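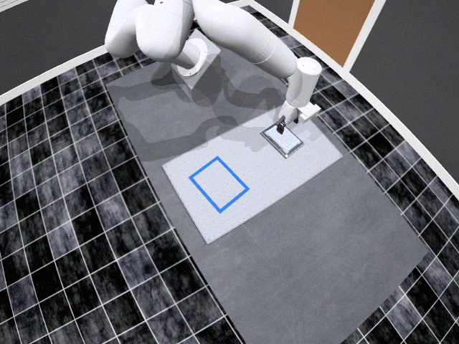

White arm over the dark grey mat, simulated view.

Dorkdale Youth Basketball: recruitment and player pathway
Progress report to the Benavides Fund, 28/04/2022
Prepared by Jagadeesh Warrier, programme lead

Where we are

This has been the best stretch we have had since the programme started, and I am delighted to be writing it up. We now have 72 players training regularly across the under-14, under-16 and under-18 groups. The target in our agreement was 60 by the end of the second year, so we are well past it with a full term still to go.

The trials brought most of them in. We ran them at both school gyms and the leisure centre, and 237 young people came through the doors (the queue at the leisure centre went past the vending machines and out to the bike racks!). Plenty had never played for a club. We offered places to everyone we had court time for and put the rest on the holiday sessions list, where many of them are already regulars.

The under-18s

Our oldest group finished second in the county league, losing the last game by four points away at Ernora. They were 11 down at half-time and got it back to one before the free throws went against us. It was a terrific effort from a squad with only two players over 6ft 4in, and they rebounded as though they had five.

Three of them have had serious interest from college programmes. One guard has accepted a place at an academy for next season, a forward is choosing between two offers, and our centre has a visit booked in July. He only took up the game at 15 and he has the softest hands of any big lad I have coached. Two years ago we had no contact with colleges at all, so I can't tell you how pleased the coaches are.

Girls' section

The girls' section began the season with a handful of players and now has 22. They entered the Nireo Cup for the first time and won two of their group games, the second in overtime after a corner three that I am still hearing about. We would like to split them into two age bands next year. At the moment a 12-year-old can end up guarding a 17-year-old in practice, and while the younger ones are fearless about it, they deserve games of their own.

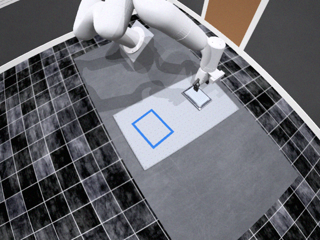 Ernora's head coach told me after the league decider that our press was the best organised they had faced all year, and that they had spent two full practices getting ready for it. I passed that on to the squad on the minibus home, and it cheered them up no end.

Coaching

Four assistants have passed their Level 1 and one has started Level 2. Two are former players of ours. We also changed the way we teach defence to the under-14s — less standing in lines, more three-on-three in half the court — and the difference in footwork is plain to see. The session plans are shared with the two schools, who have begun using them in PE.

Money

Spending is on budget. Court hire came in a little over, mainly from the extra trial dates, and travel came in under when the quarter-final was moved to Dorkdale. Your equipment grant of £2048 has been spent in full on match balls, two portable hoops and a second set of kit. The hoops have been a huge help for the holiday sessions, which can now run outdoors on the old tennis courts.

What has been harder

Late court slots are still a problem. The under-16s finish at half past nine on school nights and we have lost a few players over it. I have asked the leisure centre about an earlier hour from the autumn and they are looking at their bookings.

Next term

Summer league entries are in for all three age groups, plus one girls' team. The second round of trials will be held in July, with a separate date for girls. I will send the fixture list when it comes through, and you would be very welcome at any of the home games.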